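Speaker notes – Pricing and Portioning in Boxed Confectionery
Session for retail buyers, 2:00 p.m.

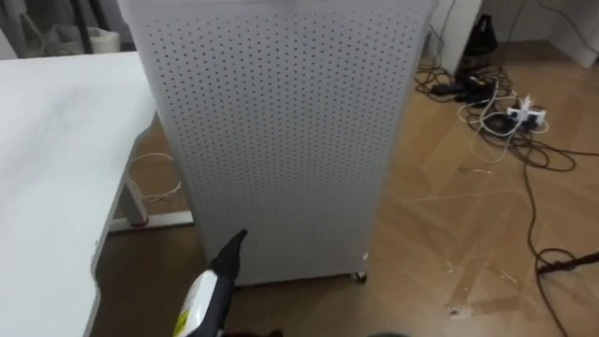

Perforated cabinet panel on a caster, beside a white table.

Opening
Good afternoon. On behalf of Gimstead, I welcome you to the second session of the January buyers' program. My colleague Encarnación Alcaraz will take questions at the end. Please hold pricing questions until then.

Slide 2 – The range under review
We compared boxed caramels from two makers, Prasano and Tudero. Both are sold as gifts, and both sit on the same shelf in most grocery stores. Prasano packs 19 pieces to a box. Tudero sells by weight, in a 290-gram tin.

Slide 3 – What shoppers told us
Our panel had 714 members. Of these, 400 had bought boxed candy for themselves in the previous three months. Many in that group waited for a sale before buying again. (Pause. Let the room read the chart.)

Comments on flavor were favorable for both lines. The sea salt caramel was the first choice in each. The coffee caramel divided opinion, and several members found it bitter.

Slide 4 – Coupons inside the box
Prasano places its coupon under the paper liner. Panel members often threw the liner away with the coupon still attached. Tudero prints its offer on the lid.
Mention the letter from Achilleas Liapis at Spanos, who supplies the liners and has proposed a printed tab. Do not quote the cost.

Slide 5 – Recommendations
Show the price per piece on the shelf label.
Move the coupon to the top layer.
Keep the small box in stock after the holidays – shoppers asked for it by name.

Pass out the tasting sheets before the last slide. Water and plain crackers are to be offered between samples. Hand over to Ms. Alcaraz at 2:40 p.m.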